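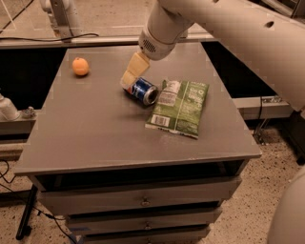
2 min read

I quit drinking soda in November. I had been having one can with lunch and another when I got home from work, and on bad days a third one in front of the TV. My dentist, Dr. Zarei, had mentioned it at two checkups in a row. The second time she wrote it down on a card and handed it to me.

The first week was headaches. I had read that this was the caffeine, so I started making a cup of black tea at lunch and they went away. After that the problem was mostly habit. I would walk past the machine at work with my hand already in my pocket looking for change.

What helped was having something else cold in the fridge. I tried flavored seltzer and didn't like it. Plain seltzer with a piece of orange squeezed into it was fine, and I still drink that most evenings. I keep a bag of small oranges on the counter now and usually eat one while I'm standing there. 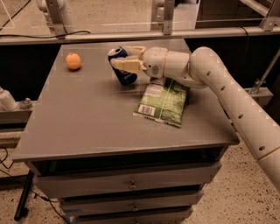

A can of Pepsi, my old regular.

I also kept track of the money, in a notebook. I put what I would have spent into a jar and took it to the bank when the jar got full. The total passed 500 dollars in the spring, which was more than I expected, but I was buying a lot of it cold from the machine and the gas station and paying too much. Arash Kazemi at work wanted to know what I'd do with it. New tires, probably.
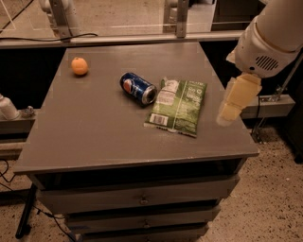 I have slipped 6 times, and I wrote those in the notebook too. Four were at restaurants, where I ordered without thinking. One was at my cousin's wedding and one was on a long drive back from my parents' place when I was tired and the coffee was terrible. None of them tasted as good as I remembered. The one on the drive was so sweet I left half of it in the cup holder.

I haven't lost any weight, in case you were wondering. I do sleep better. My next checkup is in two weeks and I'm bringing the card with me.

Posted May 2019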